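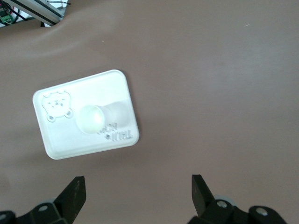 3.2 What people keep on the kitchen table

Figure 3. White tray on a mauve-brown surface.

When we began visiting households in Fendstead and Koresstead, we had meant to ask mostly about meals: who cooked, who sat where, and whether the television was on. But people kept steering us back to the table itself, and after a few weeks we gave in and let them (we are glad we did, as much of what follows grew out of those wandering talks over coffee). Of the 150 households that took part, 72 told us that the kitchen table was also the place where bills were paid, and a good many of these said they had grown up in homes where the same was true.

The older women in Koresstead spoke at length about coverings. A table was dressed one way for family and another way for company, and a daughter was expected to know the difference long before she was allowed to carry anything hot. Evdokia Drakos, who was kind enough to sit with us on three separate afternoons, remembered her grandmother changing the cloth every Saturday before supper, even in the lean years when there was little enough to put on it. She still does this herself, though she admits that her sons do not notice.

Trays came up more often than we expected. In the Gkikas parish inventory of 1792, which we discuss more fully in Section 5, trays are listed apart from plates and bowls and are nearly always left to a named person. Our present-day families were much looser about them. A tray might hold the mail, or the salt and the napkins, or the pills that had to be taken with breakfast, and it was lifted away whole when the table was wanted for something else. Several people called this "clearing," while others kept that word for the end of a meal, and we have tried to respect the difference in our coding.

We found less agreement between the two towns on the matter of children's homework, to which we now turn.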